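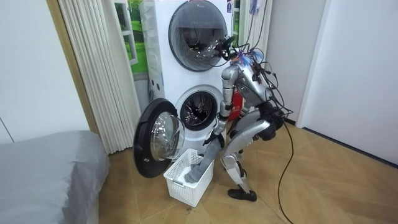 Which books for a library story hour with mixed ages?

Posted by gamley_reader in Libraries and Children's Reading

Hello everybody. In July I will read for the first time at the story hour of our branch library in Gamley. The librarian gave me 30 minutes for reading and after it there is a craft table. She told me the children are from three years old up to nine, and this is my difficulty. My own children are already big and I do not remember well what a child of three can follow. I also have an accent, and I am a little afraid that the small ones will not understand me. Should I take one long book or several short ones? And is it allowed to skip pages if they become restless? Thank you in advance for any advice.

Narkska
I have read at our library every second Sunday for a few years, so I can tell you what I do. Take three short books and keep a fourth one in the bag. Begin with the longest, when they are still fresh, and finish with a book where they can repeat a line together with you. The older children like this also, even if they pretend that they don't.

For the accent, please do not worry. I have one too, and the children ask me about it one time and then forget it. Read more slowly than feels natural to you, and practice aloud at home with a clock. My first book took 9 minutes at the kitchen table and almost double at the library, as the children had so many things to say about the dog in it.

Yes, you may skip pages. Only look before which pages you can leave out, so that the story still makes sense. I put a small paper clip on them. Hold the book open at the side of your face and move it from left to right so every child sees the drawings. If the group is bigger than you expected, ask the librarian for the large size books, many branches keep them in a back closet.

McIntyre
animal books. always animal books. and no chapter books, I tried it and lost half the room

Memutgate
I agree with most of the first reply, but I would not start with the longest book. In our group many families come late, and then they miss the beginning and the parents whisper to explain it. I start with a song or a very short rhyme book and put the long one second.

Ask also if the 30 minutes include the time for sitting down. At our place the full hour is really 40 minutes when you take away coats, shoes and the bathroom. For the older ones you can give a small job, for example turning the pages or choosing the last book from two.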